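How Do You Teach a Robot to Pick Up a Cup?

Hi! I'm in a robot club, and people always ask me the same thing: "Do you just tell it what to do?" I wish! Picking up a cup feels like nothing to you because you've been practicing since you were a baby. A robot has to learn it from zero.

Our club is called Harkico, and there are 7 of us. The arm we work with is named Drillier (we voted, and yes, it was a silly vote). Our summer project is called Ulia, and the goal is simple to say — get Drillier to take a cup off a rack and put it on a tray without dropping it.

Try something for me. Close your eyes, reach for a cup, and pay attention to your fingers. They slow down right before they touch, don't they? Then they squeeze just enough. If you squeeze a paper cup too hard it crumples, and if you don't squeeze enough it slides right out of your hand. A robot doesn't know any of that.

So we teach it by showing it. One of us moves a gripper by hand, very slowly, and the computer saves every little motion. A gripper is the robot's hand, and ours has plain smooth fingers with no skin on them. Then we do it again, and again. On our longest day we saved 63 tries! We threw out 17 of them (bumped racks, tangled cables, one giant sneeze) and kept 46. My arm was so tired that I ate dinner with my other hand.

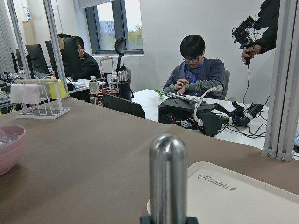 The computer looks through all the good tries and hunts for what they have in common. Maybe the hand always comes in from the side. Maybe it always waits a tiny bit before it lifts. That hunting part is called training, and it can take about 7 hours, so we usually start it before we go home.

Cups that hang upside down are extra tricky, by the way! The robot has to lift before it pulls, or the cup catches on the rack. We use cups in different colors too, so it doesn't decide that only pink things are cups.

If you want to try this at home, you don't need a robot at all. Get a friend, put on a blindfold, and have your friend talk you through picking up a plastic cup using only words like "left" and "down a little." You'll find out fast how many steps there are. My record is still terrible, and my little brother beats me every time.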